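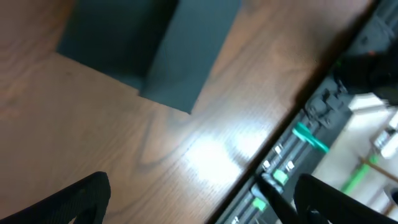
A grey box on a wood-grain tabletop.

Reading time: 1 minute

Why do runners swing their arms?

When your right leg moves forward, it twists your hips. Your left arm swings forward at the same time and twists your chest the other way. The two twists nearly cancel, and your body keeps facing the front.

Bent elbows make each arm easier to swing. Try jogging 8 steps with your arms folded, then 8 with them free. Your shoulders will turn more the first time.

We use cookies to remember your settings. Accept | Decline

© Skulico. Contact us | Back to top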